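Print | E-mail this page

Can a machine strip old PCs yet, or am I stuck doing it?

Posted by Pavithra Devadiga

I run the back bench at Rajan, a small computer refurbisher, and we just took in 39 old desktops from an office that closed. Everything has to come apart: drives out, memory out, cables sorted. I spent my whole Sunday on it and my thumbs are wrecked! My boss saw a demo at a trade show in December and now he's asking me if a robot could take over. Can it? Or is this still a people job?

Jayanthi Achari

Parts of it, yes. I've been messing with arms and grippers at Brener for 6 years, and the stiff stuff is pretty doable. Drives on a carrier with a colored latch are nice, the camera finds the latch and there's only one way for the thing to come out. Memory clips are okay too (slow, but okay).

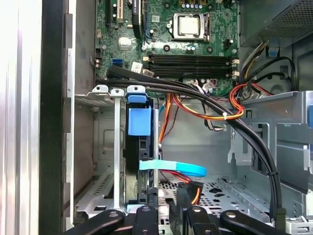
Cables are where I lose my patience. They flop, they hang over whatever you're trying to reach, and every one you move shoves three others. A person just pushes the bundle aside with a knuckle and keeps going. Teaching a gripper to do that took us months, and it still snags. I'd try it on drives only and leave the plugs to you for now, sorry about the thumbs.

Akinyi Bakilana

no. get a good magnetic screwdriver and a kid who needs summer money

Padmavathi Shenoy

Depends how many you do. If it was 800 of the same model I'd say go talk to somebody like Folitz. With a mixed pile you'd spend more time setting up than unscrewing. Ask your boss to time you on one case first!

Comments

Bhavana Subramaniam: Can it fold towels though? That's all I want.

Pavithra Devadiga: Thanks Jayanthi, drives only sounds fair. Showing him this tomorrow.

Print | E-mail this page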